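Can a Machine Tidy Your Bedroom Yet? Tips for the Meantime

Home Help Notes, July 2020
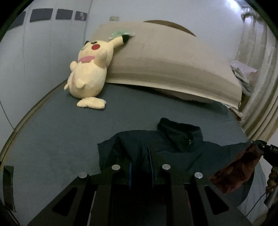 Clear the bed first

A jacket on the sheet, a plush Pikachu against the pillow: most beds collect this sort of thing by noon. Take everything off before you straighten a single corner. Clothes go on a hanger or in the hamper, toys go on the shelf, and anything you can't identify goes on the chair, where it will remain until January.

For a machine, this is the hard part. Folding a towel that has been laid out square is a party trick by now. Looking at a dark jacket on a dark sheet and deciding where one stops and the other starts is a real job, and the machine still has to find the collar.

Hang a jacket in 4 moves

1. Pick it up by the collar, never by a sleeve.
2. Give it one good shake over the floor. Check the pockets for tissues.
3. Slide the hanger in from the bottom if the zipper is closed, or from the neck if it's open.
4. Pull the zipper up three inches so the jacket stays put.

You can do this while talking on the phone. I watched a demo video from a company called Kollix in which an arm did it in nearly 4 minutes, and the hanger had been clamped to the table beforehand. I have a teenager with similar figures, but he won't accept the clamp.

Pillows

Fluff them by pushing in from the short ends, then turn them over. Large pillows go against the wall and smaller ones in front. If a pillow stays folded when you fold it in half and let go, it's done for and the dog can have it.

Drornier's bed-making machine, according to the brochure, handles pillows "in a future release." So does my husband.

Plush toys

Surface wash with a damp cloth and a drop of dish soap, working in small circles. Go easy on stitched faces. Air dry sitting up, away from the radiator. For dust, put the toy in a pillowcase, knot it, and run the dryer on no heat for ten minutes.

Don't let a robot vacuum near one that has fallen on the floor. Ours, a Shimada, swallowed a rabbit's ear and then sent me a cheerful message that cleaning was complete.

Sheer curtains

Shake them out every couple of weeks and vacuum with the brush attachment on low, top to bottom. Wash cold, hang them back up damp, and the creases mostly drop out. I haven't found a machine that claims to do curtains. Prarnesico sells a window-washing gadget for $271, and the manual tells you to take the curtains down first.

So should you wait?

Buy the vacuum if you have hard floors and no rabbits. Keep making the bed yourself. It takes me 3 minutes once the jacket is off it.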